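Kvaran hand-held gripper pair
Sold and serviced by Vukbridge
Page looked after by Heiðrún Holst, last changed Thu 11 July

Hi! I'm the person who opens your box when you send a pair back to us, so I've seen most of what can go loose, get sticky or get bent on a Kvaran. This page is partly a sales page (you can order at the bottom, please do) and partly everything I end up typing into emails about setting the pair up and keeping it going. If you already own a pair, skip to "First morning."

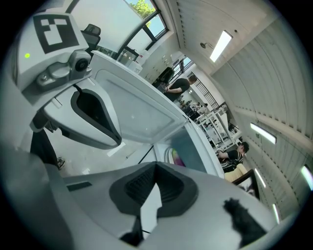
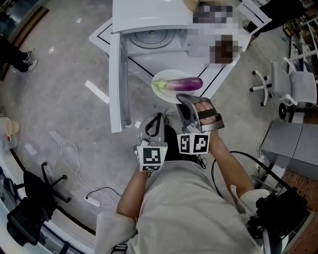
A gripper in each hand, and an eggplant on a plate at the front edge of the appliance.
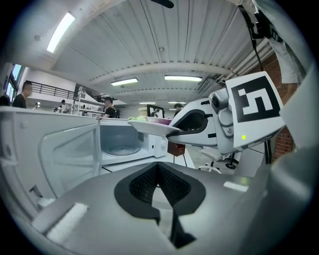 Plate pinched by the rim, microwave door open.
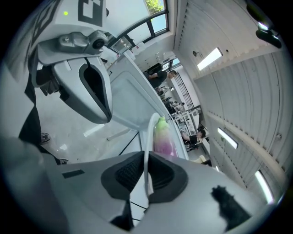
What you get

Two grippers, left and right, each with its marker, a small wide-angle camera, a finger set and a hand strap. Then there's the Cidix hub that both cables plug into, a pouch of spare screws, the hex driver that fits them, and a spare set of finger pads. The pads are made for us by Kullarex and we sell them separately too, more on that further down.

You don't get a computer, a head camera or a stand for the hub. People ask about the stand a lot. I use a shelf.

First morning

Find yourself a clear stretch of counter before you unbox anything. Put the hub down first and plug it into the wall, then the left gripper, then the right one. The order matters to the hub, which names them as they show up, and if you do it backwards your left hand will be called right in every recording you make that day. Ask me how I know!

Next, the straps. Slide your fingers through the open frame and pull the strap until the gripper stays on when you open your hand. Snug, but you should still be able to wiggle. Most people have it too loose on the first try, and then they squeeze the body to hang on to it, and after a morning of that their thumbs hurt and they write to me. Tighten the strap.

Now look for the green light on each one. If it's glowing, the camera is talking to the hub. If it's off, push the plug in at the gripper end until it clicks. Still off, swap the two cables over. If the dark side moves with the cable, it's the cable, and I'll mail you another one.

Last job is the marker check. Wipe each marker with a dry cloth, hold the grippers out in front of you where your head camera can see them, and run the check from the hub menu. It wants to see the markers at a few angles, so roll your wrists slowly. It takes me 4 tries when there's a bright window behind me and one when there isn't. Turn your back to the window and save yourself the bother.

Cables and where they go

This is the thing I'd most like people to get right. Run the cables down the outside of your forearms, leave a loop at the elbow, and let them drop to the floor behind you. If they go across the front, they will find the plate or the cup or the microwave door - whatever you're working with. They get stood on too, and rolled over by office chairs, and a rolled cable is the most common repair I do. Keep the chairs back if you can. I know, everybody's room is full of chairs.

The pads

Pads are the part that wears. The texture in the middle is what holds on to a slippery thing like a glazed plate or a shiny vegetable, and once it goes smooth you'll notice yourself squeezing harder. That's your sign. The Kullarex people rate a pad for 2,000 grasps, and I think that's fair for kitchen items and a bit hopeful for anything gritty.

Cleaning: warm water, a drop of dish soap, a soft toothbrush, then leave them out on a towel until they're dry. No alcohol. Alcohol makes the rubber go chalky and I can't bring it back.

Changing a pad:
Unplug the gripper.
Open the finger all the way and hold it open with your thumb.
Back out the two screws behind the pad. Put them in a cup (they're tiny and they roll).
Peel the old pad out starting at the tip end.
Scrape any leftover glue off with a fingernail or a plastic card, never a blade.
Press the new one in, tip first, and check the rim sits flat all the way along.
Screws back in, just until they stop.
Run the marker check again before you record anything.

Don't skip that last one. A new pad is slightly thicker than a tired one and the gripper will read as a hair more open than it is until you've run the check.

The camera and its bracket

Please don't adjust the bracket. It's set at our bench and it's the only part of the whole gripper I'm fussy about. If it takes a knock and your picture looks tilted compared with last week's, take a screenshot and send it to me before you touch a screw. Þórarinn Ásgeirsdóttir, who shares the bench with me, can usually tell from one still whether it needs to come back.

The lens does need cleaning, and more often than you'd expect if you're around steam or food. Lens cloth, light touch. Not your shirt.

Markers

Scratched corners are the trouble here. The head camera reads the marker by its edges, so a scuff in the middle of a black block is no big deal, while a chip out of the border can make the whole gripper drop in and out. Replacement markers come as stickers on a stiff backing. Peel the old one slowly with a hair dryer on low, wipe, line up the new one with the molded corner, press. Don't laminate them, please! The shine kills the reading.

Putting them away

Unplug at the hub end first. Loosen the straps so they don't take a set. Rest each gripper on its back with the finger up, never standing on the finger. I like a drawer with a towel in it.

Repairs and turnaround

Pads, cables and markers I'm happy for you to do at home. Anything inside the body comes to us. Normal turnaround is 11 working days from the day it lands on my bench, and I'll email you when I've opened it up and know what it needs. The bench is closed for the first week of August, so send things before or after that if you're in a hurry.

The warranty runs 18 months and covers everything except pads and straps. Drops are covered once. I don't ask for the story, but I do enjoy hearing it.

Ordering

Kvaran pair, with hub: made to order, write to us for a quote
Kullarex pad set, left and right: in stock
Cable, single: in stock
Marker stickers, sheet: in stock
Strap, single: back in August

Put your serial number in the order note when you're buying pads. It's on the underside of the hub, and the older bodies take the narrower pad.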